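Practical Methods in Manipulation
Handout 6: Comparing two-finger grippers on cutlery and bins

Purpose of the session

Each group compares two finger sets on the same sorting task and reports which one it would keep, with figures. The Rukurau fingers are flat pads on a parallel slide. The Clesow fingers are narrower, with a slight inward curve at the tip. Both fit the same hand tool, so the camera position does not change between runs. Do not adjust the camera mount. If it moves, your earlier runs cannot be used alongside the later ones.

Handout 5 covered calibration of finger opening and is assumed here. Groups that did not finish it should do so first, as the opening value is needed in the log.

The task

Utensils are spread on the table in front of a row of open bins. The operator picks them up one at a time and places each in a bin. A run ends when the table is clear or when the time limit of 200 seconds is reached. Items that leave the table count as lost and are not put back.

The layout should include at least one crossing, where one item rests on another. Separate items are easy for both finger sets and tell us very little. Last year's layouts were too tidy, and the two sets scored almost the same.

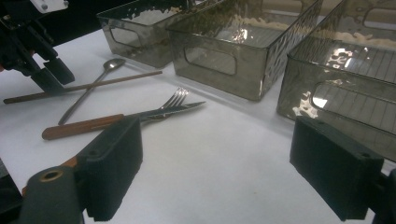

Reading time: 4 min

Thin items and flat surfaces

A fork or knife lying on a table offers very little height to a pad closing from the side. There are three usual approaches. The operator can close on the handle from above with the finger tips touching the table, tilt the tool so that one finger slides under a raised part, or push the item against something fixed and grip it there. The third works well against a bin wall but shifts the bin, and a shifted bin must be logged.

Where a fork and a knife cross, the order of picking matters. Taking the upper item first normally leaves the lower one in place. Taking the lower one first drags both, and the run then measures luck as much as grip. Log the order you used. For this handout the upper item is always first, except in the free runs at the end.

Round sticks behave differently from flat handles. A stick tends to roll when one finger touches it before the other, so centre the tool over it before closing. Ribbed pads hold a stick well across the ribs and less well along them. Note the angle of the stick to the ribs as "across", "along" or "between". Finer measurement is not needed.

Camera view

The fingers take up a good part of the lower image on both sides. An item close to a finger can be partly hidden by it, and the operator has to move back to see the whole handle. Record each time this happens as a "back-off". In the December trials the count of back-offs separated the two finger sets more clearly than the count of drops.

Tinted, textured bins add a second problem. Bright reflections on the walls and rims can be taken for edges by the detector, and lines seen through the plastic can be taken for objects. Run the Revwood detector once with the lights as they are and once with the overhead light dimmed, and keep both outputs. Leave the threshold at its default.

What to record

For each run:
Finger set (Rukurau or Clesow)
Opening at start, in millimetres
Item order
Result per item: placed, dropped, lost
Back-offs
Bin shifts
Total time in seconds

Do 22 runs per finger set and change sets only once, halfway through. The same operator should do all the runs. If two people must share the work, split each set equally between them and say so in the report.

Analysis

Report the placed rate by item type as well as the overall rate. The shared log from earlier groups holds 3722 single picks, of which 1687 were made with the Clesow fingers. Use it as a background figure only. Those picks came from several table coverings, and friction was not controlled.

Chantharasri's grasp score (Handout 3, section 2) may be used for the free runs. It was written for boxes and gives odd values for anything thinner than the pad tip, so state the item thickness beside each score.

The report is two sides at most, plus the raw log. Mark any run where the fingers pressed hard enough on the table to trip the force limit. Such runs stay in the log but are left out of the averages.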